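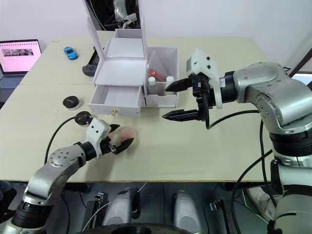

The Nedlow burial register goes online in September, and members keep asking whether they should be excited. I would hold off.

The register is the work of the old burial society on Tranari Street, which kept its books from before the synagogue had a roof until the year the two congregations merged. It has 717 entries. Most are in Yiddish, a few dozen pages are in Hebrew, and the last ledger switches to English halfway down a page with no explanation. Yaneth Arboleda has been typing it up for the archive, and her work is careful. My doubts are with what is being said about it.

The announcement that went out with the spring dues letter called the register "a complete record of our dead." It can't be. The ledgers skip from one winter to the following fall in at least two places, and 282 of the entries give a first name and a father's name and nothing more. If your great-grandfather was Moshe son of Yitzchak, you will find him five times over, and good luck picking. The stones won't settle it either, as anyone who has walked the back rows knows. The sandstone has gone smooth.

Then there is the story about the rabbi. The same letter says that the founding rabbi, before he came to Nedlow, studied in Fistusska under a famous teacher and was sent here with his blessing. I have heard this all my life and would like it to be so. Heriberto Espinoza, who went through the correspondence box for the anniversary booklet, found 27 letters in the rabbi's hand. None of them mentions Fistusska. One complains at length about the train fare from a different town altogether. A man can study in one place and complain about another, but I'd want one line on paper before we put it on a plaque.

The plaque, by the way, is already ordered. The Goicoechea stone yard is asking for the final wording, and the board votes on it at the next meeting. My suggestion is to give his name, his years in our pulpit, and the date of his yahrzeit, and to leave the teacher off until somebody finds proof.

If you have family letters, a ketubah, or an old yahrzeit calendar from the Tranari Street years, Yaneth would like to see it. Copies are fine. Please write on the back who gave it to you and when, and if you are only guessing at a name, put a question mark next to it.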